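Ticket 2187
Status: Open, waiting on site
Product: Rumine table cell, pick and place
Customer: Strazds, kitting room
Opened by: Ratree Sitthichai
Assigned to: Roman Walczak
Opened: Nov 8, 2019

Subject: Arm stops partway through the sort, staff are finishing by hand

Ratree Sitthichai:

Hi Roman, me again, sorry! The arm on table 7 has started stopping in the middle of the play food sort. It goes out for a piece, slows down, and then just sits there with error 1305 on the screen. If I clear the error it carries on like nothing happened, and then it does it again a few trays later. It was fine all last week.

I should say how we run it now, because it's changed since you were here. The arm does the food and dishes for the toy kitchen sets, and one of us does the boxing and the leaflets. Before, we had two people sorting and two boxing. So when it stops, the person boxing has to get up, walk around, clear it, and come back, and by then they've lost their place in the count. Chalerm did that all morning and he was not in a good mood by lunch (I don't blame him).

Roman Walczak:

Hi Ratree, no need to be sorry. 1305 is the motion timeout. The arm was told to be somewhere by a certain time and it wasn't there. Could be drag on the cable, could be a speed setting, could be a piece sitting where the gripper can't close cleanly. Couple of questions. Does it stop at the same spot each time? And did anybody change the speed? I can see from the log that it's been running faster than what I left it on.

Ratree Sitthichai:

Speed, yes. That was Prasert, he asked for it to go up so we could hit 200 sets before the truck. I didn't know that would matter, so that's on me for not telling you.

The spot is harder. I stood and watched it through most of a shift and I'd say it's mostly when it's reaching across toward the dishes, but I wouldn't swear to it. 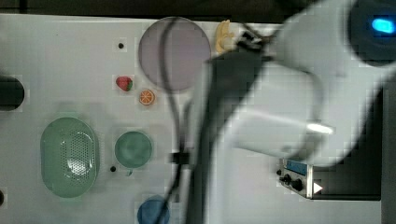
The other thing I noticed is that people have started laying the pieces out differently. When the arm was new we were all super careful and put everything where the training sheet says. Now it's more like, tip the bin, spread things out a bit, press start. It copes with that pretty well! But maybe not at the faster speed?

Roman Walczak:

That's really useful. Please try these and write down what happens after each one:

1. Put the speed back to the original setting and run a full batch.
2. With the arm stopped and locked out, check the gripper cable from the wrist down. It should have enough slack for the full reach but it shouldn't catch on anything.
3. If it still stops, go back to the layout on the training sheet for one batch.

One change at a time please, or we won't know which one did it.

Ratree Sitthichai:

OK, done the first two.

Original speed, full batch: one stop. Much better than this morning, but still one.

Cable: locked out, checked it with Chalerm. No damage that we could find. He thinks the clip has slid compared to where it was when it was installed, but neither of us wrote down where that was, so take it as a maybe. We left it alone.

Haven't done the layout test yet, because I want Rungnapa on it. She does second shift and has the most hours with the arm of any of us.

Rungnapa Panyasiri:

Ratree asked me to add my bit. Layout test done at the original speed, everything placed per the sheet, no stops in the batch. It does take me longer to set up, about a minute a tray, and that minute has to come from somewhere. If the answer is "lay it out neatly every time" then fine, but somebody needs to tell Prasert, because in the plan he has the arm feeding itself and me boxing the whole shift. I like the boxing less, by the way. I used to know a short set by the weight of the tray and now I only find out when the lid goes on.

Roman Walczak:

Thanks both. One clean batch isn't enough for me to call it layout, so please keep the original speed and the sheet layout through tomorrow's shifts and note any 1305. I'll send the clip position from our install record and you can compare it with yours. I'll also write to Prasert about the speed and the setup time, so that doesn't land on you.

Ratree Sitthichai:

Will do. Chalerm is asking if the error can make a sound, so he doesn't have to keep looking over his shoulder?

Roman Walczak:

It can. Settings, Alerts, Audible, and start with the volume low. Leaving the ticket open.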